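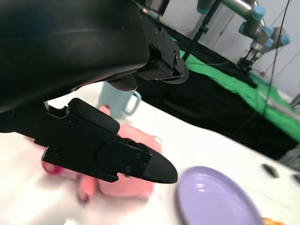

Pink cloth on a white tabletop.

Tirnell 243 Work Surface Cleaner, Concentrate

The Tirnell 243 is a water-based cleaner for hard, sealed surfaces in sewing rooms, packing areas and laundries. It removes fabric dye, spray adhesive residue, tailor's chalk and light machine oil. It contains no bleach and no abrasive. The concentrate is supplied in 2-quart bottles, sold singly or in cases of 4. Order code 3397.

Dilution and use

For daily wiping, add one capful to a quart of cold water. For dye marks, use two capfuls and leave the solution on the surface for five minutes before wiping. Adhesive residue should be softened first with the undiluted product, applied with a cloth and lifted with a plastic scraper. Rinse any surface that will be in contact with white or pale fabric. Change the cloth when it starts to carry color.

Surfaces

Suitable for melamine, sealed hardwood, powder-coated steel and glazed tile. Do not use on bare aluminum, waxed wood or unsealed stone. Painted surfaces vary — test a hidden spot and wait one hour. The product leaves no film at daily strength. At full strength it can dull a high-gloss finish, so rinse within ten minutes.

Storage

Keep between 40 and 85 degrees F. Frozen concentrate separates and can't be remixed. Diluted solution keeps for one week in a closed spray bottle. The cap fits the Guletti wall dispenser without an adapter; the older Fetard pump needs the short tube, sold separately.

Changes to this product

The scent was removed in September. Strength and dilution are the same as before. Bottles with the gray label are old stock and may be used normally.

Shared 4 times
2 comments

Shu-fen Yang
Takes navy dye off our cutting table at double strength. Red needed a second pass. The scraper step is slow on old spray glue, but it did come up in the end.

Kwan-ho Hsu
Does the short tube for the Fetard pump come in the case, or is it a separate order for each bottle? The page says sold separately but my last case had one in it.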